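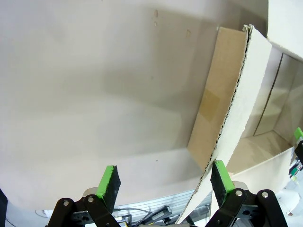

Lecture : 2 min

Les cartons, chez nous, c'est une histoire qui revient chaque année en septembre, quand je me décide enfin à trier le débarras du fond du couloir. Je garde tout, je l'avoue, les grands comme les petits, en me disant qu'ils serviront bien un jour (et parfois ils servent !). Cette fois j'ai commencé par les blancs, que je trouve plus jolis sur une étagère que les bruns. Il y en a un dont le rabat est tout déchiré sur le bord, au point qu'on voit les petites vagues de la cannelure, et juste à côté une bande de carton brun qui porte encore son morceau de ruban adhésif translucide. Je l'ai tourné et retourné dans ma tête un bon moment, ce carton-là, avant de trancher.

Ma règle est simple, même si je la respecte mal : un fond solide, on garde ; un fond mou, on aplatit et ça part au recyclage. Pour les rabats abîmés, je coupe proprement au cutter, le long d'une règle en métal, et j'obtiens un bac ouvert qui va très bien pour les pelotes de laine ou les factures. J'en ai environ 7 comme ça, alignés dans l'armoire du bureau, et je les aime beaucoup – davantage que les boîtes Dreron que j'avais achetées exprès et dont les couvercles ferment de travers.

Reste la question du ruban adhésif. Je l'enlève doucement, en tirant bien à plat, avec un peu d'air tiède du sèche-cheveux quand il résiste. Il emporte toujours un peu de papier avec lui, tant pis. Le débarras n'est pas fini, il me reste toute l'étagère du haut, et je crois bien qu'il y a encore des cartons dans les cartons.

Rechercher sur le blog… OK

Articles récents
Ranger la laine sans la tasser
Mon avis sur les étiquettes Tarko
Le placard de l'entrée, deuxième essai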